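Seltora Repair Scheme: progress report to the Clornton Fund
Second report, 29/09/2023
Prepared by Cinzia Gatti

Where we are

You asked for a shorter report this time, and for fewer adjectives. I am happy with both requests. The scheme was set up to see whether household goods left at the Muson Road tip could be mended and passed on at a fair price, and whether that would cut what the town pays to have them taken away. On the first point I can say yes, up to a limit. On the second I don't think we know, and I would be wary of anyone who tells you we do.

Items in and out

Since March we have logged 359 items. That figure went down well at the summer meeting and it has been repeated a good deal since. It counts things that came through the door. It does not count things that were mended, and it certainly does not count things that anyone wanted. A lamp with a new plug and a wardrobe with no back both go down as one item.

I have asked for the log to be split into three columns from next month: arrived, mended, gone to a home. The old log can't be split after the fact, as the staff wrote "done" against nearly everything, and "done" seems to have meant whatever the person holding the pen thought it meant.

The savings claim

Our first report said the scheme would pay for itself within 13 months. I have gone back over the working. It takes the full gate fee for each item and treats it as money saved, even where the item was later thrown away by us. It also leaves out the van. With the van put back in I can't make the sum come out at 13 months, and I can't make it come out at any other number I would sign. Please treat the earlier claim as withdrawn.

The Herrera contract

Herrera still does our electrical testing. The work is sound but slow, and the price per visit went up in the summer without much notice. We have four visits left under the present terms. I have asked for two other quotes. One has come in, and it is cheaper only if you don't read the second page.

Training

Seven people started the evening course and seven finished it, which looks very good on paper. What I can't tell you is whether any of them have mended anything at home. The feedback forms asked if they had enjoyed themselves. They had. I would like to ring them in the new year and put a duller question.

Furniture

Wood sells, and metal sells if it isn't rusty. Plastic garden chairs are the hard case. They cost next to nothing new, a cracked leg is seldom worth the glue, and I am not convinced we should go on taking them. I will bring a firm view on this to the next meeting – my guess is that we stop.
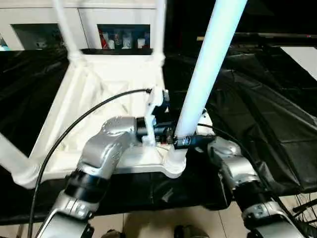 What we are asking for

No new money at this stage. We ask that the second payment be held until the new log has run for a full quarter, and that the target for items received be dropped and replaced with one for items that reach a home. I know that holding back a payment is an odd thing for us to suggest. The rent is covered until the spring, and I would sooner come to you then with figures that stand up.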